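Tomar sorting cell: setup and maintenance notes

These notes are for whoever has the cell for the day. They cover starting up, laying out the table, routine checks and the faults we have seen most often. They sit in the same folder as the recordings, so read them before adding new ones.

Maintained by Zofia Makowska and Teun Vandenberghe. Last full revision: June 3, 2020.

What is in the folder

config/ holds the arm limits and the bin positions
calib/ holds one file per ceiling camera, plus the table plane
runs/ holds 3487 recorded picks
log.txt is the maintenance log, newest entry at the top

Of the recorded picks, 632 were made before the fingers were changed in February. They are marked "old_fingers" and should not be mixed with the rest when you compare grip results.

Starting up

1. Check that both emergency stops are released.
2. Switch on the cell controller and wait for the green lights on the wrist.
3. Run the homing script with the table clear.
4. Open and close the gripper twice. The fingers should meet along their full length.
5. Load the bin positions from config/. If a bin has been swapped or pushed, measure again and save under a new name.

Cables

Leave slack at the wrist. Wouter Van Hecke tied the loop tighter last winter and the connector worked itself out after 137 picks. With the arm at full reach the loop should still hang free. Replace any cable with a split jacket, and do not tape it.

Laying out the table

1. Put the bins side by side just past the far edge of the table, with the handle openings facing you.
2. Spread the wrapped toothbrushes flat. Bags may overlap, but keep the layer low.
3. Park the gripper open above the bins, well clear of the items, before you start a run.

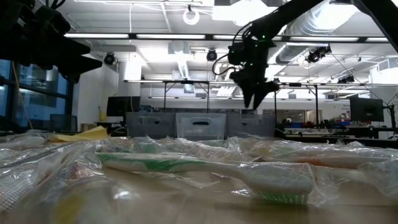

Known faults

Glare on the bags. Clear plastic throws back the ceiling lights and the depth reading drops out along the creases. Turning the item a little usually brings it back. Fenna Dewulf is testing filters; results will go in calib/.

Empty bag picked. The fingers close on loose plastic and the brush stays behind. Lower the grip height by 2 mm and try again.

Bin drift. A bin gets nudged when the fingers let go late. Check the row at every restart.

Logging

Write down every stop, including short ones, with the run number and your initials. Changes to config/ go through Anouk De Bruijn.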